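Progress report, Grukberg house bedding and clothing project
To: Camitz fund
9 February 2018

Sorry this is a day late, phones have been mad. Short version, we're on track with the spend and a bit behind on the rooms.

Where we're at. Linen stocktake done for the ground floor, 382 pieces tagged and written up. Sheets, blankets, pillow slips, towels. Upstairs not started. Shaohua Han is doing the tagging on top of her normal shifts, so it goes in bursts. We've got 11 rooms to get through all up and 3 are finished properly, meaning beds stripped, everything sorted, drawers labelled, resident happy with it. The rest are at various stages.

What takes the time is the beds. Everyone keeps clothes on the bed. We budgeted for linen and didn't really allow for jackets, trackies, odd socks, dressing gowns, all of it mixed in with the blankets. You can't pull a sheet off until it's all been gone through, and the person whose room it is has to be asked about every item. Fair enough too, it's their stuff.
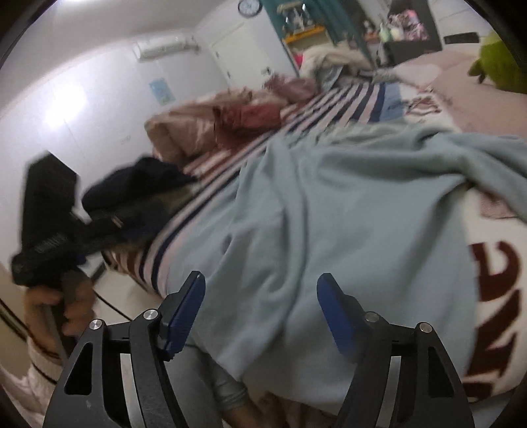

So we've changed the order of work. Clothes come off first, coats and anything with a hood straight onto hangers, then the blankets one layer at a time, then comforters, sheets last. Anything with a name label goes back to its owner the same day. Anything without goes in the Arden tub in the hallway for a fortnight and then we ask again at the Tuesday meeting. Seems to be working, fewer arguments anyway.

Heavy comforters still a problem. The machines here won't take the quilted ones. Mwaipopo laundry will do them at a set price if we send them in one load, so we're holding them back til the next room is done. Fluffy throws we can wash here on cold but they take forever to dry and the line is full most days.

Money. $1014 spent to date. Mostly hangers, storage tubs, iron-on labels and the first lot of fitted sheets. Recipts are scanned, will send seperately as the file is too big for this email. Nothing spent from the mattress protector line yet, waiting on a second quote.

Needs a decision from you: can we move what's left in the labels line over to laundry? We over-ordered labels and won't need more. A yes by email is fine.

Next up, rest of February: finish the ground floor, comforters out to Mwaipopo, start the upstairs count. Will ring if the quote comes in high.

Shaohua has the tag sheets if you want to see them.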